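Skaltness Nest Box Camera Kit

For schools, nature centers and camps

The Skaltness is a nest box with a small camera already fitted under the roof. It was designed for groups of children who want to follow a pair of birds from the first bits of moss to the day the young leave. The box comes assembled. You hang it, run the cable indoors and plug it into any screen with a standard video input.

Gudus has made nest boxes for owls, starlings and kestrels for 12 years. The Skaltness is our first box made with classrooms in mind, and most of the changes came from teachers who had tried to fit cameras into ordinary boxes and given up. The side panel opens with a single turn screw, so an adult can clean the box in the fall without taking it down from the tree. The camera sits in its own compartment behind a clear window and stays out of reach of the birds.

What is in the kit

Nest box, untreated larch, with camera fitted
30 m outdoor cable on a reel
Power supply
Two entrance plates, small hole and large hole
Hanging bracket and four screws
Printed guide for group leaders
Wall chart for recording visits, eggs and feeding

The small entrance plate suits chickadees, wrens and nuthatches. The large one is for bluebirds and tree swallows. Plates can be swapped in a minute or so, but do this before nesting starts and leave them alone after that.

Putting it up

January is a good month to hang the box. Birds start looking at nest sites well before they build, and a box that has been out in the weather for some weeks is more likely to be used. Choose a spot between 6 and 10 feet up, facing away from the strongest sun and the prevailing wind. Keep it clear of feeders. Test the picture before you go back down the ladder.

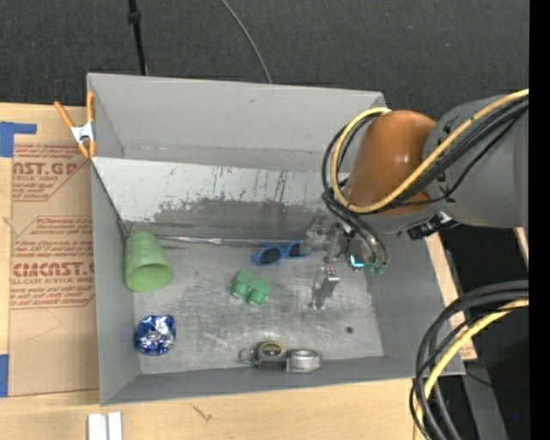 The cable should be clipped to the trunk or post every couple of feet and brought down with a small loop at the bottom so that rain drips off before it reaches the building. Do not bury it without conduit. If you need a longer run, order the Brana extension, which adds a signal booster and has its own power supply.

The camera switches to infrared when the light drops. Birds take no notice of it. The picture is black and white at night and color during the day, provided the box gets some daylight through the side vents.

Guide for group leaders

The printed guide was written by Stefaniia Kovalchuk, who ran summer bird programs for ages seven to eleven. It has 55 pages and covers identification, nest building, eggs, feeding and what to tell children when a nest fails. That last chapter is the one leaders write to us about most. The activity sheets may be copied for use in your own school or camp.

Specifications

Camera: color by day, infrared by night, fixed focus
Microphone: built in
Operating range: 14 to 104 °F
Box wood: larch, no paint or preservative
Floor: removable, with drain holes
Item number: 4000

Spare parts

Entrance plates, floors and side panels are sold separately. The camera can be replaced without tools. The Cifuentes pole mount fits this box and is the better choice where there are no suitable trees, or where cats and raccoons are a problem. It includes a metal baffle.

Ordering

Schools may order by purchase order. Orders of three or more kits ship together to one address. For questions about siting or cable length, write to Heino Krūmiņa in customer support and include a rough sketch of your grounds – a phone photo of a pencil drawing is fine.

Boxes may be returned unused within 30 days. We cannot take back a box that has been hung outdoors.

Page updated Sep 7, 2018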